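The Pause

The contract said five hundred good ones. It didn't say how many bad ones you might have to do on the way.

I took the job in April, when the library cut my hours. Cluker sent two grippers in a padded case, with a charger for each and a sheet of instructions that somebody had folded the wrong way. You squeezed the handle and the blue fingers closed. You let go and they opened. Each had its own camera, and whatever I did with my hands in my mother's flat went off in the evening to an office in Hirkley, where an arm was supposed to learn it.

The task was called Clear Table, Variant 7. You put rubbish on a table along with some things that weren't rubbish, and then you put the rubbish in the bin and left the rest alone. That was all. A child could do it, and I said so on the phone to Gerasimos Konstantinidis, who was to check my recordings.

"A child could do it," he said. "Please don't let a child do it. We had one family."

I did it at my mother's because her table was bigger than mine and she was still in the rehabilitation ward with her hip. I had to go round most days anyway for the post. I used the cloth that was on there, the pale blue one with the daisies, and put the bin up on the table at the back, which she would have hated.

The first week I was terrible at it. You think you know how to pick up a cup. With the grippers you come at it too high, or the fingers close on the rim and it shoots away over the cloth. Paper towel is easier, provided it's been well screwed up. A flat one slides about under the fingers until you want to cry. Wrappers depend on the wrapper.

Gerasimos sent my batches back with notes in a column. "Left hand idle." "Left hand idle." "Cup dropped, good recovery, keep." "Elbow?" I hadn't known there was an elbow in it. He explained that they wanted both hands working, the way a person works when they're thinking of something else. So I practised it, one hand to the cup and one to the towel, and tried to think of something else.

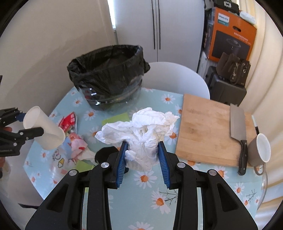

The cup and the towel.

What I thought about mostly was the flat. My mother had been in it since I was at school, and there were boxes stacked up at the end of the room that she'd never found a place for. Handbags on top of those. The knife and the board I'd put out myself, as things to be left alone. The sheet said to include kitchen items "that a reasonable person would not discard". I put out a mug as well, and laid it on its side, because Gerasimos wanted some objects lying down. It seemed the arm had got it into its head that anything lying down was rubbish.

"It threw away a salt cellar," he said. "And a telephone."

"Whose telephone?"

"Mine. It's fine, it was only in the bin."

We spoke most evenings after that, once the upload was going. He was the only person on the reviewing side, as far as I could tell. There had been another firm, Oddsson, that did the checking before him, but Cluker had fallen out with them over the price and taken on Gerasimos to do it by himself in the back of the office. He'd trained as a piano tuner. He watched my hands at double speed all day with his lunch on his knee, and he said he knew them better than he knew his wife's.

By the third week I could clear the table in less time than it took to lay it. That was the slow part, laying it. You couldn't put things in the same place twice. I'd empty the bin out on the cloth and spread it all about, the same cup, the same wrappers, and squash the towel into another shape, and then start the recording and tidy it all up again. My sister rang once in the middle and asked what I was doing, and I said I was making a mess at Mum's.

"Well, don't leave it," she said.

It was in the fourth week that Gerasimos brought up the pause.

"I want to ask you about something," he said. "It isn't a complaint. When you have the cup over the bin, you stop."

"Do I?"

"Every time. Then you open the fingers. With the tissue you don't do it, or with the wrappers. Only the cup."

I said I didn't know what he meant. He sent me a recording and I watched it on my mother's sofa. He was right. The gripper came over the bin, with the cup in it, and stopped there. It was long enough to see. Then the fingers opened and the cup dropped on the bag. I watched the next one, and it was there too.

I said perhaps I was lining it up.

"You tip it," he said. "You tip it a little first, then you stop. I thought maybe the camera was slow, but the other hand keeps going."

I told him I'd try not to. He said please, if I could, as the arm was copying it. They'd put in the first 200 of mine at the weekend and it had started stopping over the bin with cups, and the people who'd come to look at it from Konitz had asked whether it had crashed.

So the next morning I set out to do it without stopping. I laid the table and did a run and thought I'd managed it. I did another, and another after that. At lunch I put one on to check, and there was the pause, the same as ever. If anything it was longer.

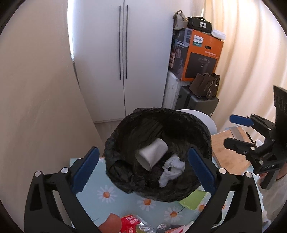 I took my hands out of the grippers and made some tea, and drank it standing at the window, because the table was in use.

It came to me on the bus to the hospital, somewhere past the ring road. My mother had always looked into a cup before she threw it away. Any cup at all, one from a train, one from a stall at the fair. She'd tip it towards herself and look in, and if there was a drop left she would go and pour it down the sink. When I was small she'd once had a bin bag split on the stairs, all the way down four flights, and it was the tea that had done it, she said, it was the tea going through everything. After that we all had to look. I'd been looking in cups for forty years, and now I was doing it with a gripper on the end of my hand, to a cup that hadn't had anything in it since it left the packet.

She was sitting up when I got there, with her good cardigan on. I told her about the arm and the people from Konitz. I had to tell it twice, since she thought at first that it was my arm.

"And it looks in the cup?" she said.

"It hasn't got anything to look with. Not at that end. It just stops there."

"But it stops."

"It stops because I stop."

"Well, I should think so," she said, and she asked whether I'd remembered to turn the water heater off.

I rang Gerasimos that evening and told him what it was. He didn't say anything for a bit. I could hear him eating.

"How many have you got now?" he said.

I looked at the counter. It said 947, all told, good and bad.

"And in all of them the cup is empty?"

"It's a paper cup. I'm not going to put tea in it, it's her tablecloth."

"No, no. But in people's houses," he said. "In people's houses there will be tea." He went off to find something to write with. When he came back he asked me what she did, exactly, my mother, if there was something in the cup. Which hand. Whether she carried it upright to the sink or already at a tilt. Whether she put down whatever was in the other hand first. I told him as much as I could remember. I said she usually had a cloth in the other hand and held on to it.

He told me he'd have to ask. Cluker had sold them Clear Table as it stood, and pouring away was a separate task with a separate price, and water near the grippers was a question for somebody else. It might be a month. In the meantime he would mark the cups "keep" and put a note beside them.

"What sort of note?"

"I'll write, 'Operator checks cup.'"

They did ask me to stop in the end. It was a polite message from someone I hadn't dealt with. It said the pauses added up over a day's work and the customer had been clear about speed. I had my five hundred by then, and they offered me another five hundred on the same terms if I could keep the hands moving. I said I'd try. I got it down to almost nothing by looking at the boxes at the end of the room while I did the cups, so that I wasn't looking at the bin at all. I missed the bin more often, but Gerasimos passed those as good recoveries.

My mother came home in the last week of it. My sister brought her up in the lift. I'd meant to have everything put away, but I had a run going and the table was covered, wrappers all over the daisies and the bin standing up at the back in plain view. She came in on her frame and looked at it.

"What's that doing on the table?" she said.

"It's for work. I'm nearly done."

She sat down in her coat. I picked up the grippers and did the towel and then the wrappers, and got hold of the cup by the side and took it over to the bin with her watching me.

"Is there anything in that?" she said.

I tipped it and had a look.

"No," I said, and let it go. That one went in with the rest at seven o'clock, and it came back the next day marked "keep".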